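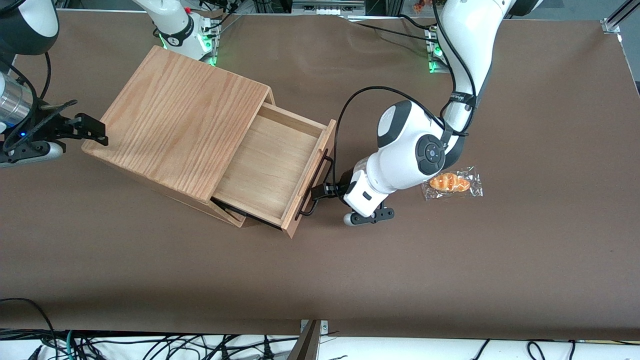 Section 5: Setting up the drawer task

Welcome to the fun part! By now both arms have been homed and your team has been through the safety talk with Meifang Jin. The drawer task is where most Drercombe club members get hooked, so take your time and enjoy it.

1. Put the wooden cabinet on the brown tabletop, left of centre, with the drawer facing into the clear part of the table.

2. Slide the drawer in and out by hand a few times. It should run freely.

3. Lay the wrapped croissant to the right of the cabinet. Leave it in its plastic – the crinkly wrapper is a great challenge for the gripper!

4. Check that the base lights on both arms are green.

5. Load the Lomirley practice program and set the speed to 29 per cent.

6. Bring the left gripper down to the black handle, then jog it in small steps until the drawer starts to open.

Note: The left arm's cable needs slack at the elbow and wrist. If it pulls tight, back the arm off and re-route it before you carry on.

CAUTION: Keep hands, sleeves and lanyards off the table while either arm is live. One person stays at the stop button for the whole run.

Once you've got a clean pull, save it under your team's name and show Cristóvão Ramalho. Then go on to Section 6, closing the drawer.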